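March
Workshop notebook – Qureshi

Oil finish trials, cont. Picking up from last page. Three boards left on the rack, all from the same batch, all sanded to the same grit. Lemimance oil on the first, Plivel hardwax on the second, third one left bare for comparison. Room was cold in the morning so I held off until after lunch. 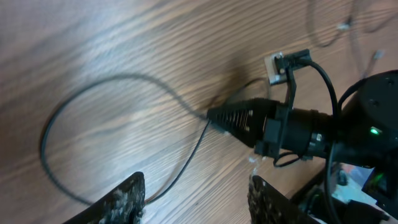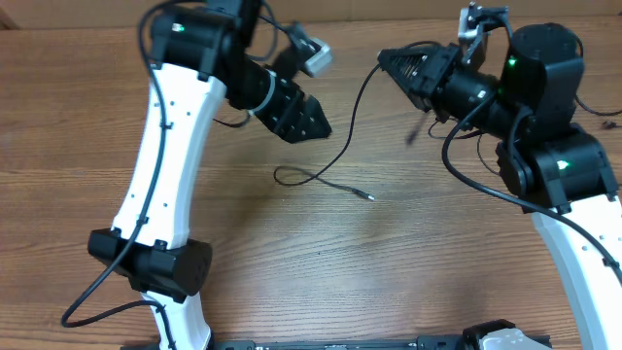
Brown wood, long grain lines, both times.

Why does the second coat go dull in patches when the first looked fine?
Too much left on the surface. The first coat soaks in almost wherever you put it, the second mostly can't, so whatever isn't wiped off sits there and skins over. Wipe at ten minutes, then again at thirty, with a clean rag each time. Old rag just moves it around.

Went back over the Lemimance board on that basis. Rubbed out the dull spots with a gray pad, wiped down with spirits, left an hour, thin coat. Much thinner than the tin says. Looks even so far but it's still tacky so not calling it.

Plivel – one coat only. Goes on stiff, smells less. Left a ridge along one long side where I stopped and started again. Next time do the full length in one pass, no answering the phone. Buffed it at the 3 hour mark and the ridge came down but you can still feel it with a fingernail.

Water test, old offcuts from the Renalport job: left a wet glass on each overnight. Oil one has a faint ring. Wax one clean. Bare one raised badly, grain feels like a cat's tongue, to be expected. Will try coffee next and then vinegar, same offcuts, other end.

Sanding note for whoever does the next batch – stop at 200. Went finer on one scrap and it took hardly any oil, came out pale and streaky next to the others. Also vacuum AND wipe before the first coat. I skipped the wipe on scrap 31 and there's grit locked in under the finish, it has to be sanded right back.

Rags: laid flat outside on the wall, not in the bin. Someone had balled two up in the bucket by the door. Please dont. They heat up on their own and that's how shops burn down.

To get: lint free cloths, gray pads (we're on the last sleeve), another tin of the Lemimance. Order no. on the old invoice is 851, use the same one. Ask if they do the smaller tin, the big one always gels before we get to teh bottom.

Left the boards on the rack with the fan on low. Check tack at 8, no second coat on the wax until the ridge is sorted.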